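Stetico (pinza manual)

Stetico es una pinza manual instrumentada para la captura de demostraciones de manipulación, comercializada por Stonora como kit y, desde enero, también en régimen de alquiler. 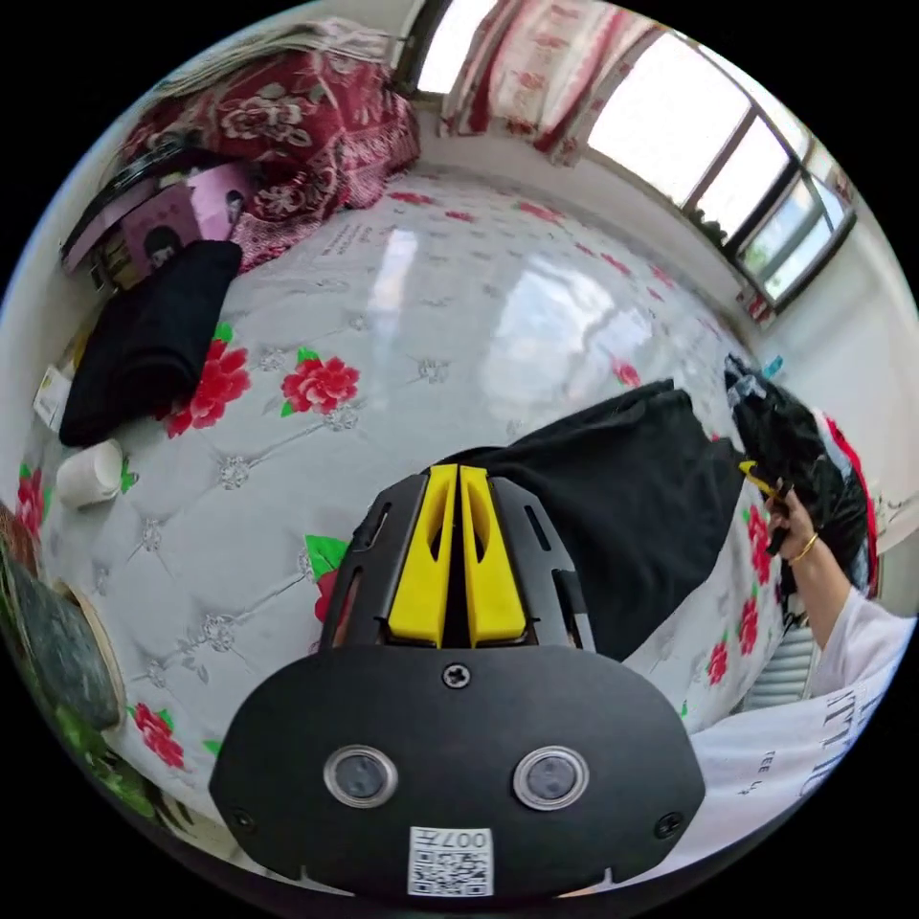 Según Lensa Yilma, el kit se justifica en tareas domésticas con tejidos, pero el precio del alquiler deja de compensar a partir del segundo mes, y la documentación de montaje «da por sabido demasiado». Stonora respondió con una guía revisada, publicada el 23 de mayo de 2021.

Características

El cuerpo es negro, con una placa frontal ancha y redondeada que aloja dos elementos circulares con aspecto de lente, dispuestos uno junto a otro y rodeados por un aro plateado. Los dedos son amarillos, altos, de perfil decreciente y con ranuras caladas; trabajan en paralelo y quedan casi en contacto al cerrarse. A ambos lados los enmarca una carcasa negra perforada. Cada unidad lleva una etiqueta blanca con código QR y número, que el programa de registro usa para asociar la sesión con su archivo de calibración.

La masa del conjunto es de 567 gramos sin cable. El operario sostiene la pinza con una mano y acciona los dedos mediante un gatillo; la apertura se registra junto con la trayectoria. El fabricante vende los dedos como recambio, en juegos de 2, y recomienda sustituirlos por parejas aunque el desgaste sea desigual.

Uso

La aplicación principal es el registro de tareas con objetos deformables: doblado de ropa, recogida de prendas extendidas sobre una cama, llenado de bolsas. Los datos se emplean después para entrenar políticas de control en brazos robóticos equipados con una pinza de geometría equivalente. El procedimiento habitual comprende la lectura del código, la comprobación de cierre en vacío, la grabación y la descarga. Si se cambian los dedos, debe repetirse la calibración antes de continuar.

La guía de Stonora desaconseja grabar frente a ventanas sin cortina, ya que las superficies brillantes producen reflejos que degradan la estimación de la trayectoria. También recomienda fijar la exposición al inicio de cada sesión y no modificarla hasta la descarga.

Modalidades de suministro

El kit Stetico incluye la pinza, un juego de dedos, el cable y la licencia de Holovko, el programa de registro y revisión. La licencia admite 2.000 episodios por unidad; superada esa cifra, Holovko sigue grabando, pero bloquea la exportación hasta la renovación. El alquiler incluye además la sustitución de la pinza en caso de avería, aunque excluye los daños en los dedos.

Wukier, servicio de anotación contratado por separado, segmenta los episodios y asigna una etiqueta a cada acción. Acepta únicamente archivos exportados desde Holovko en su formato nativo.

Limitaciones

Stetico no mide la fuerza de agarre. En tejidos finos, la apertura registrada apenas distingue entre una capa y dos, y la revisión de esos episodios suele hacerse a mano. La versión actual tampoco permite sincronizar dos pinzas en una misma sesión.

Véase también: Holovko; Wukier; Stonora.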